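The case for owning fewer clothes and keeping them longer

By Bradley Bainbridge

My grandmother had one wardrobe, and it was half the width of mine. She dressed well out of it for most of her life. I have been thinking about that wardrobe since March, when I emptied my own on to the bedroom floor and found 55 tops, of which I could remember wearing perhaps a quarter in the past year.

I don't think I am unusual. Clothes have become cheap enough that buying one hardly counts as a decision. A T-shirt costs less than lunch, so we buy it at lunch. What I want to argue is that the low price has made us worse at owning things, and that the cure is duller than most people would like.

The usual advice is to buy better. Spend more on a good coat, the thinking goes, and it will last. There is some truth in this, but it suits people who have the money and it leaves the rest feeling told off. I once paid a silly amount for a jumper from Menanska and ruined it in one wash because I hadn't read the label. A supermarket jumper I bought the same winter is still going. How a thing is looked after matters at least as much as what was paid for it.

Kiran Kandpal runs the repair counter at Skolico, two streets from my flat. She told me that most of what comes in has very little wrong with it. A button has gone, or a hem has dropped, or there is a small hole under the arm. People bring these things in after months at the back of a drawer, and often they have already bought a replacement. She charges up to 20 pounds for a repair and turns away a fair number of jobs that the owner could do at home with a needle. I asked if that was bad for business and she said she had enough zips to be getting on with.

None of these skills is hard. I learned to sew on a button at 40, in an evening, from a library book. I was never taught it at school, where we spent a whole term making a wooden pencil holder. I would happily swap that term for one on washing, drying, mending and putting away. Children could leave knowing what the symbols on a care label mean and why a heavy jumper shouldn't live on a hanger.

Putting away deserves more respect than it gets. Clothes left in a heap are clothes we forget we have. I used to cram mine into a drawer and then buy another grey T-shirt because I couldn't find the first. Now I fold on the bed, one item at a time, before anything else gets put on top of it. It is boring and I have stopped minding.

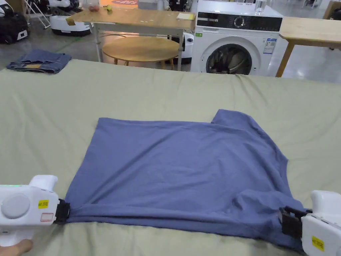 A blue T-shirt spread out on a green sheet.

I should be fair to the other side. People with small children, long shifts or no washing machine have better things to do than darn socks, and I wouldn't blame anyone for buying a cheap pack of vests. Some work is hard on clothes whatever you do. There is also real pleasure in something new, and I have no wish to live without it. I bought a shirt last month and I like it very much.

But I think the balance has gone wrong, and shops won't put it right for us. They make their money when we buy again. A modest start would be to wear what we already own until it needs mending, then mend it, and only after that go looking for another. My tops are down to 20. I still don't wear two of them, and they are going to my brother.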